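Room check, small study, Grurnumell
September 10, 2021
Done by: Mabli Morgan
Copy to: Siwan Griffiths, Rhydian Harries

Hi both, I've used the usual furniture-and-floor sheet and scribbled as I went, so the comments are longer than the boxes were ever meant to hold (sorry Siwan, I know you have to type these up!). OK means leave it alone, LOOK means I'd like somebody to have a second go, DO means please get it booked.

## Floor and walls

- [x] **Floor even, no lifted edges** – OK. I went over the lot in my socks, which is still the best way to find a raised edge, and didn't catch a toe once. Love this floor.
- [x] **Skirting fixed** – OK. Dark strip is firm where I could get a hand to it.
- [ ] **Wall marks and holes** – LOOK. There's a small dark mark on the white wall, partway up, and I couldn't decide if it was an old screw hole or just a scuff. Rhydian, you've got the filler, have a poke at it? A few faint marks elsewhere as well but they'll wait for the December paint.
- [ ] **Leads and cables** – DO. Anything lying on the floorboards is a trip risk, same as I wrote last time. Route it along the wall or get a cover over it.

## Drawer unit

- [x] **Stands level** – OK. Didn't rock when I leaned on it.
- [x] **Knob tight** – OK now. It was spinning when I got here, so I gave it half a turn with my own screwdriver.
- [x] **Emptied** – OK. Nothing left inside, not even a paper clip.
- [ ] **Drawer closed when not in use** – DO. Open again! It's right at shin height and I have the bruise to prove it. The Rolus sheet says the runner should stop at 355 mm, and I measured exactly that, so the stop is fine and it's simply people not pushing it shut.

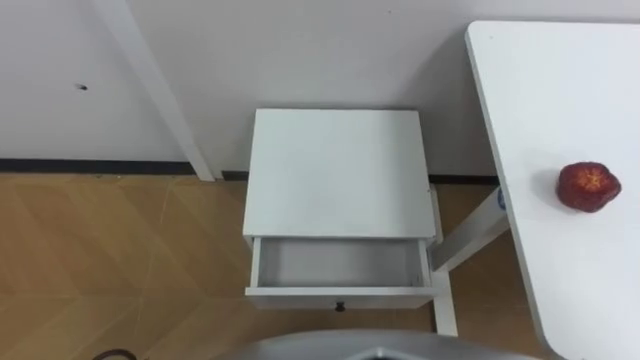
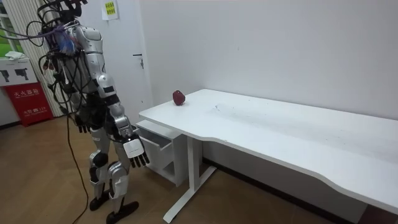
*Drawer left open beside the white desk, in both photos.*

## Desk

- [x] **Top clean enough** – OK-ish. Faint scuffs and smudges, nothing you'd feel under a sheet of paper. I'd try a damp cloth before anyone reaches for the Pichon spray, it left a bloom on the one upstairs.
- [ ] **Food off the surfaces** – DO. Fruit on the desk again, a strawberry in one photo and an apple in the other. I don't mind a snack, I really don't, but strawberry juice on white is a pain to shift and we do have a kitchen.
- [x] **Edges smooth** – OK. Ran my palm all the way along the curvy front edge, no chips and no splinters.
- [x] **Legs and foot rail** – OK. Bolts nipped up, all of them took a tiny bit. Please use the short key in the Tultov tin, the long one scratches the paint.
- [ ] **Clear space to sit** – LOOK. Sheet asks for 75 cm and I got it with the drawer shut, but not with it open. See bruise, above.

## Paperwork

- [x] **Asset tag matches the list** – OK. Desk is 617 on Ginette Hervieu's list and the number agrees.
- [ ] **Previous comments signed off** – LOOK. Roswitha Mühlbauer's note about the door closer still has no initials next to it. It shuts fine for me, so could whoever sorted it please sign?

Whole thing took me 20 minutes, plus a cup of tea. I'll pop back for the two LOOKs on the room itself once Rhydian's been in with the filler, and if the drawer's open when I get there I'm putting a sticky note on it.

M.M.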